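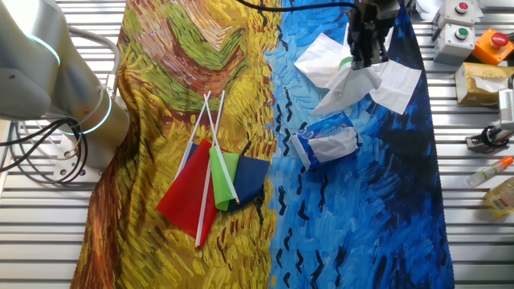
How long should a formal gown hang before it is steamed?

Leave it for at least eight hours on a padded hanger, with the hem clear of the floor. Gowns with a train need a rail set 200 cm high.

4. Steaming and pressing a full-length gown

This section covers the Stostora upright garment steamer when used on lined evening, bridesmaid and prom gowns. For jackets and trousers, see section 5.

4.1 Before you start

1. Read the care label. If it forbids steam, stop and take the gown to a specialist cleaner.
2. Remove brooches, detachable straps and belts.
3. Close all zips and fasten the top hook.
4. Turn the gown inside out if the outer layer is satin or velvet.
5. Fill the tank with distilled water to the upper line.

Note: Tap water may be used in soft water areas, but the tank must then be descaled every January and again in midsummer.

4.2 Steaming the skirt

1. Set the dial to Low and wait until the green lamp stays lit.
2. Hold the nozzle away from the gown and release steam for a few seconds to clear any water from the hose.
3. Begin with the lining. Work from the waist down to the hem in straight strokes.
4. Steam each layer of net separately. Clip the upper layers to the rail with the Skekix clips supplied.
5. Finish with the outer layer. Keep the nozzle at least 8 cm from the cloth.

Caution: Do not steam glued sequins or stones. The glue may soften at temperatures above 70 °C.
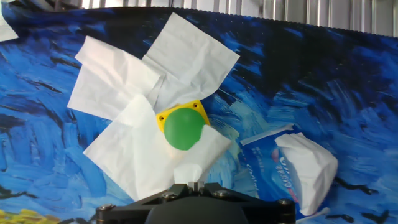
6. Leave the gown on the rail until every layer is dry to the touch. Do not put it in a cover before this.

4.3 Pressing the hem

A hem that still curls after steaming may be pressed with a cool iron.

1. Lay the hem flat, wrong side up, on a padded board.
2. Cover it with a clean cotton cloth.
3. Lower the iron, hold briefly and lift. Do not slide it.
4. Move along by one iron's width and repeat.

Caution: Test the iron on an inside seam first. Polyester satin marks easily and the shine cannot be removed.

4.4 Storage

Use a breathable cover. The Oravec long cover fits gowns up to 94 cm across the skirt when folded. Wider skirts should be boxed with acid-free tissue in each fold.

Section revised by Janka Vaněk, November 11, 2021. Replaces the loose sheet packed with earlier units.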